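Bench notebook, January. Lestwood workshop, back bench.

Glue trials, continued from the last page, which has coffee on it.

Where we stand: the hide glue from the new bag is still going stringy at working temperature. The old bag behaved. The old bag is gone, because I used the end of it on a drawer runner that could perfectly well have been screwed. Noted for the record, so I can be annoyed at the right person.

Batch C. Soaked overnight in cold water, two parts water to one of glue by weight. By 7:30 it had swelled to something like frogspawn with the water all taken up, as it should be. Warmed in the double pot to 60 Celsius, lid on. Took much longer to melt out than I had written down for batch B, but batch B was timed by the wall clock and the wall clock is not a serious instrument.

Runs off the brush in a ribbon for a second or so, then breaks into drops. Good. Ten minutes later, same pot, same setting: strings. Added a splash of hot water. Ribbon again. Ten minutes, strings. Either the lid leaks or I lift it too often to look.

Rub joints, eight of them, offcuts of beech, planed fresh. Long grain to long grain. Pushed together by hand and left alone, no clamps. Broke four after lunch, which is too early, and I knew it was too early. Two failed in the glue, one in the wood, one went across the shop and under the bandsaw and I have not been to look. The other four stay put until tomorrow. There is a note on them saying so in large letters, addressed chiefly to me.

The Villbridge chair: front rail is out, both tenons dry and shiny. Somebody has been at it with white glue over the old hide glue at least twice, and then a nail, and then a second nail to keep the first one company. Pulled both. One came clean. The other left its head behind in the pliers and the rest in the rail, so there's half an hour tomorrow with the hollow drill. Scraped the tenons back with a card scraper and warm water. White glue does not come off with warm water so much as turn to chewing gum and move somewhere else. Vinegar helps a little. Patience would help more, and we are out of both.

Measured the left tenon: a good millimeter undersize once clean. Will need a veneer shim on one cheek. Not filling it with thick glue, whatever the previous management thought.

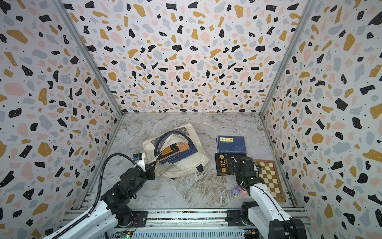 The reply from Rajput came in at ten past four, and it says the trouble is the grade, plain and simple: what we bought is a high strength glue, it grabs fast and goes stringy early, and for chairs they would never have sent it out if anyone had asked. They suggest the next grade down, or a pinch of urea in this one to slow it. They also say that if we are stirring with a copper wire we should stop, and I would like to know how they knew.

So. The order book says we asked for "the same as before." Before was evidently something else. I have been adjusting water and heat for three days to cure a thing that was printed on the bag in quite readable type, on the side facing the wall.

Batch D, with urea. Started from batch C, because I wasn't going to throw it out. Weighed the dry glue content back from my own figures, which took longer than making a fresh batch would have. Five percent urea on dry weight, stirred in with a stick. Same temperature. Brush test: ribbon, drops. Ten minutes: ribbon, drops, a bit thicker. Twenty minutes: beginning to string. I'll take that.

Open time on beech, shop at its usual winter misery: batch C skinned over in well under a minute. Batch D gave me roughly 90 seconds before I stopped trusting it. Warming the parts on the radiator first gained a bit more, and a scorched thumb.

Eight more rub joints from batch D, marked with a D. The first lot are not marked with a C, so please nobody tidy them together.

Cost, while I am here. The stringy bag isn't wasted. It will do for veneer hammering, where a quick grab is what you want, and there are the Brastuvville tabletops coming in whenever they find a van. Do not order more of it. Do order a small bag of the lower grade, and copy the number off the bag itself. I have written both grades inside the cupboard door in marker.

Other business. Pot thermostat reads three degrees high against the good thermometer. Which means some of what I called 60 above was nothing of the kind, and I have left the figure as written with this line to keep it company. Brushes: the big one is shedding. Picked bristles out of two joints. Retire it to dusting.

Tomorrow: break the remaining C joints before coffee, D joints after lunch and not one minute sooner. Drill out the nail. Cut shims for the left tenon, check the right one too as I have only assumed it is better. Dry fit the rail. If it pulls up square, glue with D, parts warmed, one person on each end.

Pot is off. Checked twice. Leftover D is in the fridge in the jar with the blue lid, beside the mustard. It is not the mustard.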